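Friends and fellow slow sippers! It's November, the rain is coming sideways, and I finally opened the Cladero rum I've been promising to write up ever since the Prinditz tasting (sorry, sorry, I know some of you asked more than once).

It's a blend of pot and column still, bottled at a friendly strength, and the release was 2,030 bottles. Mine is number 209, and I'm a little silly about that.

Nose first: banana bread, orange peel, and something like a freshly opened box of raisins. Give it 30 minutes in the glass, please! I rushed it the first evening and got mostly varnish.

Taste is drier than I expected, with black tea, burnt sugar and a bit of salt. A few drops of water brought the fruit right back, though the finish got shorter, so I went without on the second pour.

Next to the Heydari it's less sweet, and I'd say better with food. Edthorpe had it for $128 when I looked on Thursday. Has anybody tried it with dark chocolate yet?
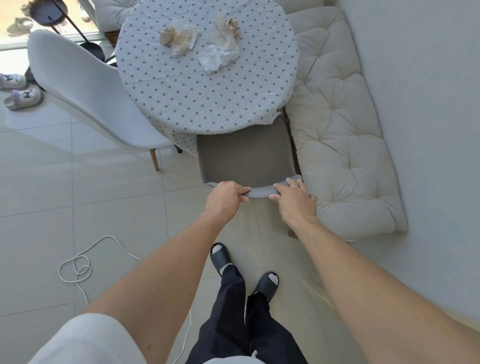 The blue flower tablecloth, and a seat for whoever's next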